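Is Lumenta photo recovery worth paying for?

Forum > Software > Backup and Recovery

nuria_b
16 Jun 2022
My old 500 GB drive started clicking in February and I've only now got round to dealing with it. I ran the free scan in Lumenta and it says it has found 76 folders of photos, but it won't save any of them until I buy the full version. The previews are tiny grey boxes. Has anyone paid and got real files back?

hegedus_r
I'd be very wary. A list of file names proves nothing. These programs read what's left of the directory and show you the names, and the contents may have been overwritten years ago. "Found" is doing a lot of work on that results page.

Also, if the drive is clicking, stop scanning it. Every pass makes things worse.

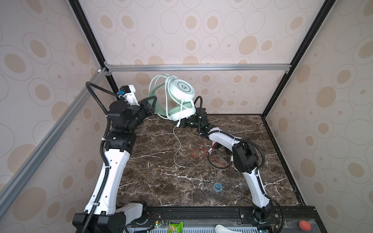
Copy the whole disk to an image first and let the software chew on that. If the copy fails halfway, you have your answer about whether a download can help you.

saron.m
Bit harsh. I paid for Lumenta last year and got most of a memory card back. A few pictures had a green band across the bottom but the rest opened fine.

hegedus_r
A card you deleted by accident is a different matter from a drive with a mechanical fault. And did you try any of the free tools on it first?

saron.m
No, I didn't. Fair enough. I still don't think it's a con.

Bereket G
Not a con, just oversold. What I'd do, in this order:

1. Unplug the drive and leave it unplugged until you have somewhere to copy it to.

2. Make the image with something that skips bad areas and goes back to them later. Ikton does this, though the menus are horrible. 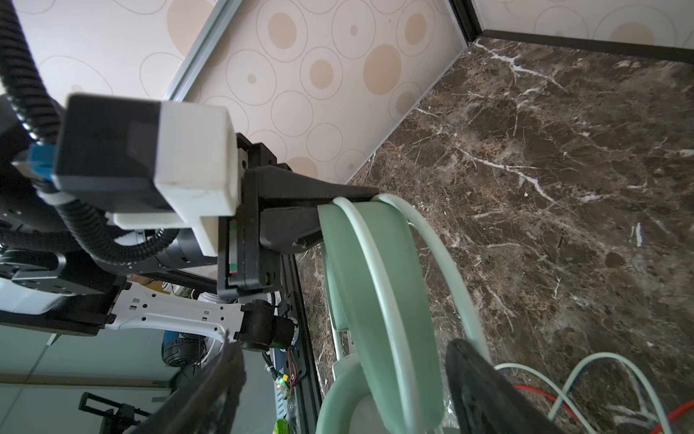 3. Run a free recovery tool on the image and open 8 files at random. Open them properly – thumbnails are often stored separately and can look perfect when the photo is ruined.

4. Only then think about paying anyone.

nuria_b
Thanks. Does the "deep scan" in the paid version find more, or is that sales talk?

Bereket G
It looks for file types by their headers, same as the free ones. You lose the names and folders.

mihret_abera
Has she considered a lab? Lurkham quoted me a fixed price and no charge if they got nothing.

hegedus_r
Read the small print on "nothing". One readable file can count as a success.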